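Ona Zariņš is under a robot when I arrive, so the first part of our interview is conducted with her boots. She looks after the two-armed machine at Adugna, and she'd promised me a morning of what she calls "the dull bits". I'd asked for exactly that. Everyone writes about what these things can do. I wanted to know who tightens the screws!

"Pass me the little hex key," the boots say. "No, littler."

She trained as a lift engineer, and you can tell. She listens to things. Before the machine does any work at all she runs each arm slowly through its joints, one at a time, with the radio off, and stands there with her head tilted like somebody trying to catch a conversation next door. "Shoulder's always fine. Shoulders are big and lazy. It's the wrists I worry about, they do all the fiddling."

The routine takes her 18 minutes if she's left alone. Arms first, then grippers, then cables, then a quick go at the calibration, where both grippers have to come to the same point in the air and agree about it. She writes the result in a paper notebook (squared, A5, held shut with a hairband). I flick back through it while she fetches tea. There are 323 entries, and a good many of them just say "fine".

So what goes in when it isn't fine?

"Cables," she says, straight away. "Always cables. Look at any arm and there's a loop of black cable coming off it, and that loop has to be the right size. Too short and it pulls at the connector when the wrist turns. Too long and it catches on whatever's lying about. I had one in April that looked perfect and dropped out every time the elbow went past a certain angle. Took me two days. Two days! For one clip."

She now sets the loops by hand with the arm at full stretch, then folds the arm right in and checks them again. I have a go at this and get it wrong. My loop is far too generous, and Ona gives it the look my mum gives my parking.

Grippers are the other big one. The fingers wear, and they wear unevenly, so she swaps them over in pairs, and she cleans them a lot more often than the schedule asks. Hywel Wynne, who set up the cell before she took over, had it down as a weekly job. They've argued about it cheerfully ever since.

"Hywel comes from metal parts," she says. "Metal parts are lovely. They stay where you put them and they're the shape they were yesterday. We do household stuff, so it's bags, cloths, wrapping, anything floppy. A bin bag is a horrible thing to hold. It slides, it clings, it picks up every bit of fluff. If the fingers are even slightly greasy you'll know."

Her grip settings for thin plastic took over a fortnight to get right. She had six versions on the go at one point, all saved under names she won't let me print. Squeeze hard and the bag stretches, go gently and it slithers out, and the right number for one arm wasn't the right number for the other. That last part bothered her until she took the right gripper to bits and found one finger sitting a hair out of true.

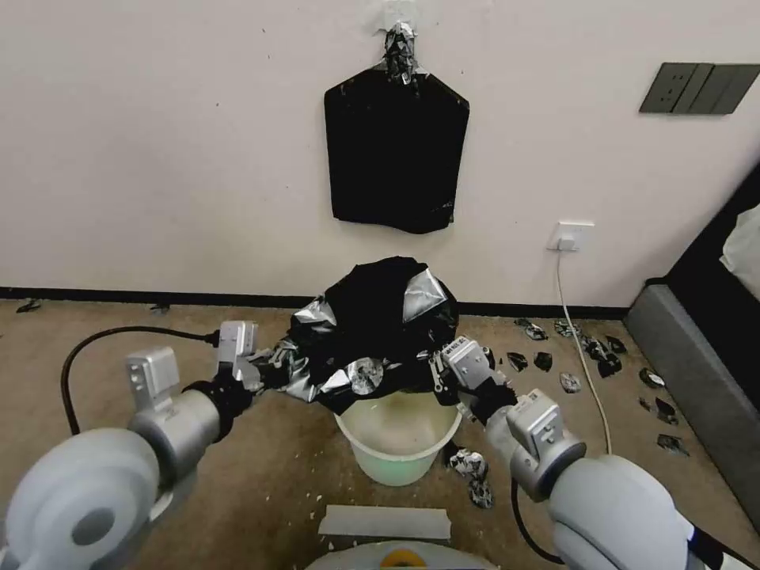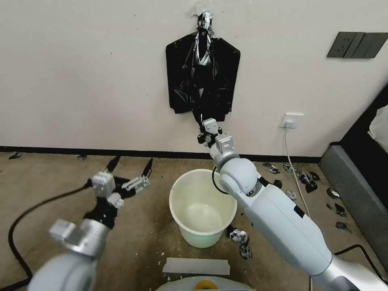
A black bag, a white bucket and both arms.

I ask whether she talks to it. She pretends to be offended, then admits that she does, mostly to tell it off. She also pats it on the shoulder when she switches it off at night, and would like it known that this is to check for heat.

The carpet, by the way, is a sore subject. Carpet sheds, and the fibres find their way into anything that turns. Ona would have chosen lino. Iman Bouzid, who runs the work, wanted a floor like the ones people have at home, and Iman won. "She was right," Ona says, "but she doesn't have to do the hoovering."

We finish with the notebook again. She logs the morning's check, chews the pen, and adds a line about the left wrist, which had made a small tick on its second turn. I hadn't heard a thing. She's already got the covers off by the time I find my coat.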